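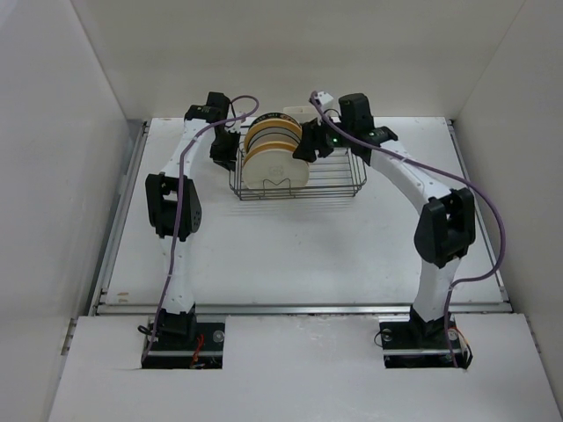 2024-11-14. Caderno da oficina de cerâmica, ensaio de secagem e vidrado. Retomo o problema das peças empenadas da fornada de setembro, que ficou por fechar. Os pratos rasos saíram com a aba levantada de um lado, sempre o lado que tinha ficado virado para a janela durante a secagem. A minha suspeita continua a ser a secagem desigual e a pasta vem em segundo lugar. Um escorredor de arame, com os discos postos ao alto uns atrás dos outros e o fundo aberto, deixa passar ar pelas duas faces, e é essa a disposição que quero experimentar para a fase de dureza de couro avançada. Antes disso não dá, a peça cede no ponto de apoio.

Pasta: a branca da Dokov, a mesma de setembro, saco já aberto. Amassei duas vezes e deixei repousar debaixo de plástico. Estava um pouco mais rija do que gosto, juntei água com o borrifador e voltei a amassar. Bolas de 500 g para os pratos. Torneados sobre discos de gesso, sem retoque na aba, só esponja e camurça.

Dividi os pratos em dois lotes:

Lote A: secagem como sempre, deitados na prateleira, virados uma vez ao dia.
Lote B: deitados até ao retoque do pé, depois ao alto no arame, longe da janela e sem plástico.

Marquei o fundo de cada prato com a letra do lote e um risco na aba, virado para a janela no lote A e para cima no B. Sem esse risco não se consegue ler o empeno depois da cozedura, foi o erro da outra vez.

Notas do lote B: no primeiro que pus ao alto o arame deixou marca na aba. Pouca coisa, sai com esponja húmida, mas num prato com vidrado transparente ia notar-se. Pus tiras de feltro nos pontos de contacto e os seguintes ficaram limpos. Deixar espaço entre peças; encostadas, a face de dentro fica escura muito mais tempo do que a de fora e perde-se a vantagem toda.

Notas do lote A: nada de novo. Dois pratos já mostram a aba ligeiramente subida do lado da janela, visto com a régua metálica pousada de través. Não corrigi. Quem passar pela prateleira, por favor não endireite à mão, a pasta tem memória e volta ao mesmo no forno.

Vidrado: preparei 500 ml do mate Kivi para as provas. Passado no peneiro e outra vez depois de repousar, ficou um resto granulado no fundo que deitei fora. Densidade ainda por medir, a proveta está rachada e a balança pequena anda sem pilhas. Pelo aspeto no dedo está um nada grosso. Provas em placas de 4 cm, com uma, duas e três camadas a pincel, e uma mergulhada para comparar. Na última fornada o Kivi fez picos na camada tripla, quero ver se era espessura ou se foi a subida demasiado rápida.

Forno: a curva do controlador Pranditz continua gravada com o nome antigo, não apagar. Baixei a rampa inicial e acrescentei um patamar a 256 graus antes de continuar a subir. As placas refratárias precisam de engobe novo, a de baixo tem uma mancha de vidrado agarrada que raspei como pude. Se voltar a colar, passa para a prateleira dos testes.

O cone de controlo fica à altura do visor. Da outra vez estava atrás de um suporte e só o vi depois de abrir, o que não serve para grande coisa.

Compras: feltro, pilhas para a balança, proveta, engobe para placas. Perguntar à Sarkitix se ainda têm o peneiro fino, o nosso tem a malha solta num canto. Uma encomenda só, por causa dos portes.

Por fazer:
Pesar um prato de cada lote de manhã e ao fim do dia, até o peso estabilizar.
Retocar os pés que faltam do lote A.
Medir a densidade do Kivi quando houver proveta.
Limpar a tina do gesso, tem restos de pasta vermelha.

Dúvida em aberto: se o lote B sair direito, falta saber se foi a posição ou o afastamento da janela. Mudei as duas coisas ao mesmo tempo. Na próxima série faço um terceiro lote deitado, na parede do fundo, com a mesma pasta e o mesmo peso.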